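共用ラウンジ整理事業 中間報告(第2期)

提出先:Rernau財団 助成担当御中
提出:Bosman住まいの整理室
報告日:2020年9月30日

1. 概況

第2期の作業は、計画書の線表からわずかに遅れつつ進んでいます。遅れの原因は主に、計画書を書いた時点の当方の楽観にあります。申請時には「ラウンジの物品は一見して少ない」と記しましたが、棚の扉を開ける前に書いた文章であったことを、ここに申し添えます。

今期の対象は、Forkomell館1階の居間兼ラウンジです。入居者が茶を飲み、郵便物を置き、そのまま忘れていく部屋で、前任の担当から引き継いだ物品台帳には「その他」という項目が22行ありました。第1期の報告で「台帳は概ね整備されている」と書いた件は、撤回させてください。

2. 今期の実績

台帳に載せるべき物品を400点と見込み、そのうち58パーセントの登録を終えました。目標は70パーセントでしたので、差の分は10月に持ち越します。食器、文具、延長コード類はほぼ片づきました。残っているのは、どの分類にも入りたがらない物です。

分類は当初の三区分(残す、移す、手放す)に「保留」を加えました。保留は便利な区分で、便利すぎるため、一つの物を二度保留にすることは禁じています。この規則は今期の後半から守られています。

床置きの物については、黒い丸バケツを仮置き場にする方式を採りました。床に落ちていた小物、行き先の決まらない紐や小瓶の類はいったんバケツに入れ、作業日の終わりに中身を空けて台帳と照らします。申請時の予算には仕分け用の専用トレー一式を計上しておりましたが、バケツで足りたため、この費目は未執行です。見栄えの点では申請書の図に劣ります。

3. ラウンジの現状

壁際の木目の戸棚は、上に敷いたガラス板を含めて残すことに決まりました。引き出しと下の扉の中は登録済みです。問題は天板の上で、作業のたびに片づけの対象となり、作業のたびに戻ってきます。茶器については、使う人がいる以上、天板を定位置と認めることにしました。これで台帳と現実が一致しました。現実のほうを動かす案もありましたが、費用対効果の面で見送っています。
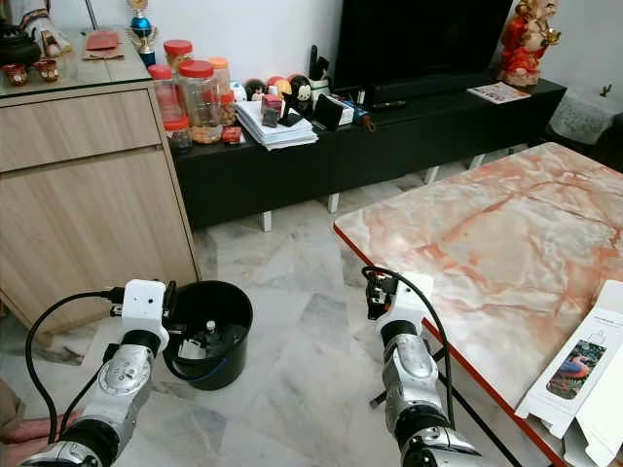 ラウンジの作業状況。左奥が戸棚、右が開梱した箱を置いた低いテーブル。

戸棚の上の小さなトロフィーは、青い球と金色の像が付いたもので、何の大会のものか判明していません。入居者に回覧で尋ねたところ、自分の物だという申し出はなく、捨ててよいという返事もありませんでした。保留の二度目にあたるため、規則に従い「残す」としました。規則を作った側としては複雑です。

同じ戸棚の赤い封筒は、郵便物の区分に入れるか文具の区分に入れるかで意見が分かれています。中身の確認は入居者の立ち会いを待って行います。それまでは戸棚の上に置いたままとし、台帳には「封筒、赤、1」とだけ記しました。

低いテーブルは赤い縁取りに桃色と白の大理石模様という、部屋のほかの家具と相談せずに来たらしい一台ですが、高さがちょうどよく、開梱と仕分けの作業台として最もよく働いています。第1期に提出した「手放す」候補の一覧からは外しました。テーブル上の白い段ボール箱は側面に桃色と青の鳥のような絵が刷られており、作業中はもっぱら「鳥の箱」で通っています。台帳の正式な品名は「箱(白)」ですが、誰に言っても通じません。次期から通称欄を設けます。

床は淡い色の大理石調のタイルで、物が減るにつれて見える面積が増えました。面積の測定は成果指標に含まれていないため、数字は出しておりません。含めておけばよかったと考えています。

4. 課題

第一に、物の流入です。登録を済ませた棚に、翌週には別の物が載っています。入居者には「置く前に一声」とお願いする紙を掲示しましたが、その紙を貼った板の前にも傘が二本置かれました。10月は入口脇に受け入れ用の棚を一段設け、新しく来た物はまずそこで止めます。

第二に、台帳の様式です。現在は当室の在庫管理表Drultusを流用しています。倉庫の部品管理を前提とした様式のため、急須一つを登録するにも最低発注数の入力を求められます。今は全品目に1を入れてしのいでいますが、月末の集計で急須の補充を勧める通知が出るようになりました。欄の削除を進めています。

第三に、判断の速さです。残すか手放すかを一点ごとに話し合うと、一日で棚一段も終わりません。共用の消耗品は現場の判断で処理し、個人の物らしき品だけを話し合いに回す形に改めます。

5. 予算の執行

専用トレー一式のほか、外部の引き取り費用も今期は使っていません。手放すと決まった物の量が、引き取りを依頼する最低量に届かなかったためです。慎重に選別した結果とも、決断が足りなかった結果とも読めます。当方としては前者で報告いたします。未執行分のうちトレーの費目は、受け入れ棚の購入に振り替えたく、別紙の変更届をご確認ください。

6. 10月の予定

・受け入れ棚の設置と、掲示の書き直し
・登録率を当初目標の70パーセントまで引き上げること
・赤い封筒の開封立ち会い
・Drultusの様式から最低発注数の欄を外す作業
・廊下の収納の下見(扉を開けてから見積もります)

変更届についてのご回答は、棚の発注に間に合うよう、10月の前半にいただけますと助かります。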